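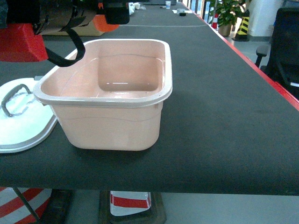 Rosemarie Weidemann wrote back on the first draft that I spend too long on tubs and people came for lids. She's right. Cut the tub history. Start with lids.

**Open (keep it under 2 min)**

- Hello, thanks, where the coffee is
- Who I am: I run the kit shelves at Vestside. We lend stuff in tubs. Craft kits, camping kits, the big Pryor baking kit everybody wants in December
- Ask the room: who has a drawer at home with lids that fit nothing? wait for hands. Don't rush this, last time I talked right over it
- Talk is one question: where does the lid go when the tub is open

## The numbers, quick

- 576 tubs on our shelves
- 1482 loans last year
- 153 came back with no lid, or somebody else's lid
- say the 153 twice, let it land
- No lid = can't stack it, can't lend it. Goes on the bottom shelf and sits there
- Do NOT get into what replacements cost. Last time that ate ten minutes and a man wanted to see the invoices

If someone asks why not just buy tubs with the lid attached: we tried, the Triltero ones, hinge lid down one side. Great on a shelf. Awful on a table, lid flops out and takes up the next person's spot. Came back cracked at the hinge. Still have a few if anyone wants to look after.

## Where people put the lid

Go through these fast, it's just a list, the room will laugh at the ones they do

- on the floor (gets kicked, gets stepped on)
- leaned on the table leg, slides down, see floor
- on a chair. then somebody sits
- upside down with stuff in it, so now it's a tray, and you can't close up without emptying the tray first
- under the tub, whole thing. Nice idea. Tub rocks, and you have to lift a full tub to get the lid back
- on top of another open tub. This is how they swap!! stress this one. Most of our wrong lids are a swap, two kits open side by side
- next to the tub, flat, same table

The last one is what we teach. Boring I know. Lid goes down flat, touching the tub, before your hand goes in. Left side or right side, I don't care, but pick one and the whole table does the same one.

Why touching? A gap is where the tape goes, and the scissors, and then someone slides the lid over to make room and it's gone down the table. 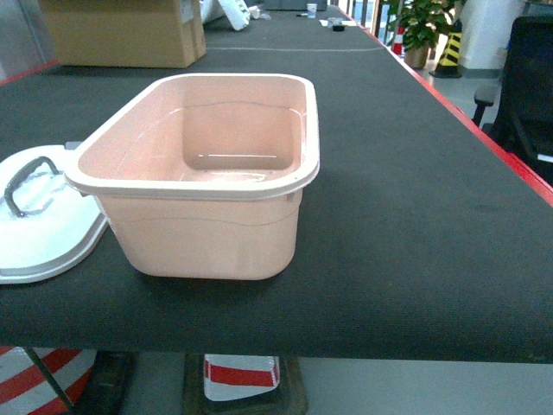
*Slide 4. Lid flat on the table, right up against the tub, handle folded down.*

- leave this one up while I talk
- Point out the handle. A handle on a lid is good for carrying, bad for setting down if you flip it over. Handle side UP. If it's handle side down it rocks and people fix it by moving it
- Point out: edge of the lid is in under the rim. Rim of the tub sticks out a bit, lid tucks in below. Takes less table. You can't slide the tub off without noticing the lid
- A felt top helps, I think, less sliding. Have not tested this, say so

(demo here if the table is big enough. Bring the pink tub or any tub, doesnt matter. Open, lid down, hands in, hands out, lid on. Do it slow once and then at normal speed. Get someone from the front row to do it.)

## Labels

- Two labels, one on the lid, one on the tub. Same number. That's all of it
- Label the tub on the short end AND not on the lid top only, people stack them and then you can't read anything
- We used the Brirkel tape. Sticks fine on smooth plastic, comes up at the corners if the plastic is dusty. Wipe first!! I redid a whole shelf over this
- Do not write straight on the lid in marker. It rubs off on the one above
- Color dots: tried it, dropped it. Every kit ended up blue. Ask me later

Somebody will ask about writing the contents on the lid. My answer: contents list goes INSIDE the tub, in a sleeve. Lids wander, so a list on a lid wanders too, and then you have a camping kit that says 40 glue sticks or whatever

## Round ones

Short section, skip if running late

- Everything so far is rectangular tubs. Round lids are worse
- A round lid rolls if it's dropped on its edge. Rectangular ones just fall over
- no corner to tuck under the rim, so the touching rule is weaker. Lay it flat and put it *behind* the container, away from the table edge
- Screw lids with a grippy textured rim: check they're really on straight before you lift. Cross threaded lid feels tight and isnt
- One thing in their favor, people don't swap them with the tub lids. Even in a hurry no one tries to put a round orange lid on a rectangular tub
- Bright colors help. I'd take an ugly orange lid over a nice clear one every time, clear ones vanish on a table 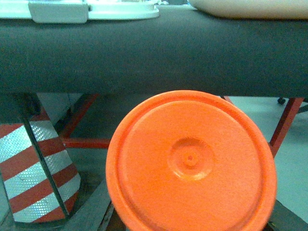

## Closing up

- Order: stuff in, hand flat across the top, lid on, press corners, read both numbers out loud
- out loud sounds silly, do it anyway. We had the evening group try it for a month and the swaps went way down. I don't have a figure for this so dont make one up on the spot
- If the lid won't press down it's too full or it's the wrong lid. Check the number before you lean on it
- Table check at the end. Look under the table too

## Questions

- handouts are in the blue folder, one page, both sides
- orphan lids: yes we take them, leave by the door at Vestside, with a number if it has one
- Rosemarie has the signup sheet for the shelf day
- if there's time left do the demo again with the hinge one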